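Oiling the table again
2023-11-27

The dining table has been due a fresh finish since April. It is a second-hand Langat, 12 years old, and the previous coat of Hosotow hard oil had worn through where the plates go. I sanded with 120 grit, then 180, always along the grain, and vacuumed between passes. Going finer than 180 closes the surface and the oil sits on top.

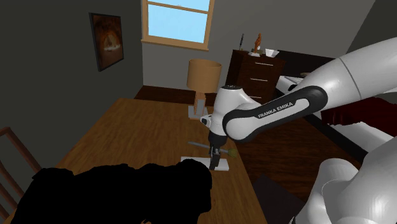
Oil goes on thin. I used 30 ml for the whole top, poured in small amounts and spread with a white cotton pad, then left it for 12 minutes before wiping off the excess. Pads leave lint at the corners, so the edges get a brush instead. A round head on a narrow handle, like the olive-green one over the white pad, is a sensible shape for mouldings and the underside of the lip. Flat brushes hold too much and drip.

The second coat went on the next evening. Trindon sell a tinted version of the same oil, which I tried on an offcut first. It came out darker than the card in the shop suggested, so I stayed with clear.
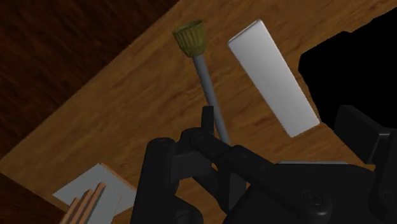
Ridged handle, thin shaft: the screwdriver on the tabletop.

The leg bolts should be checked before the table goes back into use. Two of mine had worked slack. I tightened them by hand and added a Nonis spring washer to each.

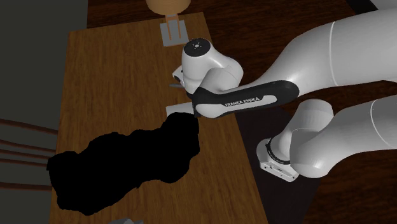

Curing takes longer than drying. The tin says the top can be used after a day, but I keep water and hot dishes off it for a week. Rags are laid flat outdoors until stiff, then binned.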